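Visit to the Brornley robotics course, winter term

27 January 2020

Last week I went to see the robotics course at Brornley, a technical college with a small engineering wing out past the rail yard. I teach shop and electronics at a high school in Sinwood, and our district is thinking about a project course for juniors and seniors. Florencia Zúñiga runs the Brornley course and had offered to let me sit in for a day.

The drive took longer than I planned. Visitor parking is behind the gym, and you sign in at the front desk, then walk back outside and along the building to the lab doors. Room 426 is the main lab. It has a row of workbenches down the window side, a tool cage, and a whiteboard that still had the team list from the first day of term.

There are 30 students in the course this year, split into teams. Most are in their second year. Everyone takes the same introduction in the fall – basic motor control, wiring, safety, a bit of Python – and after that each team picks one task and stays with it until spring. Zúñiga said the hardest part of her job is getting teams to choose something small enough. One group came to her in the fall wanting to build a kitchen robot. They are now working on putting lids on jars.

The morning started with short reports. Each team had to say what they had done since the last meeting and what they were stuck on. Some of these were very short. A student from the jar team said they had stripped a thread and were waiting on a part. The sorting team, which is working with mixed nuts and bolts, had been arguing over lighting and had settled it by taping black paper over a window. Zúñiga wrote the open problems on the board and asked the other teams if they had seen the same thing. Twice someone had, and that saved a good deal of time.

After the reports the teams went to their benches. I spent the first hour with the sorting team and then moved over to Holger Hägglund, the lab technician, who keeps the equipment running. He showed me how parts are checked out. Every team has a bin and a paper log, and anything that breaks gets written down with the name of whoever was using it. He says students were nervous about this at first and now fill it in without being asked.

I asked about money, as that will be the first question at home. The course gets $2,000 a year for consumables and small parts. The larger equipment was bought separately, over several years, and some of it came through Igwe, a local machine shop that also takes two of the students each August for paid work. Zúñiga's advice was to spend less on the first purchase than you think you need and keep something back for cables, fasteners and grippers. She also told me to budget for storage, which I had not thought of at all.

Lunch was in the cafeteria. The chili was fine.

In the afternoon I watched the laundry team, who call their project Griron. Their task is folding shirts with two arms, and they are graded on the steps along the way as well as on the finished fold. 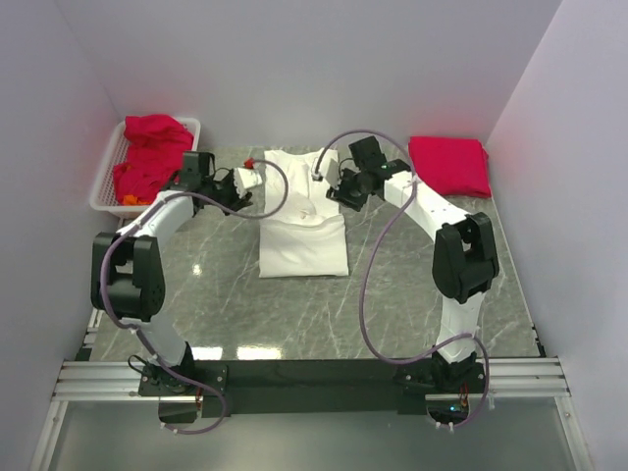
Cloth is a difficult subject for a student project, and the team had a lot to say about it. A box stays the same shape when you pick it up, but a shirt takes a new shape every time, so a motion that is right for one start may be wrong for the next. They break the fold into stages and talk about each one separately. With the lower part of the white shirt already folded up into a flat block, the stage to look at is the one at the other end, where both grippers have hold of the top edge and have to work together. I also made a note of the cable runs. The purple cables go along the arms in wide loops, and I would like my own students to think about slack that early, before they write any code.

The team keeps a notebook with a page for each change they make, and I was allowed to read through it. Some entries are a single line. One just says "worse."

Zúñiga and I talked for a while at the end of the day about grading. Half of the grade is the log and the reports, and the other half is a demonstration in the spring. A team can do well even if the demonstration fails, as long as they can explain what went wrong. I plan to borrow that. She gave me copies of the fall handouts and the safety sheet, and I will put them in the shared folder for anyone in Sinwood who wants them. We have been invited back for the spring demonstrations, and I have asked whether I can bring students.

3 comments | 11 shares

Contact | Copyright 2020 Sinwood Shop Teachers' Page | Back to top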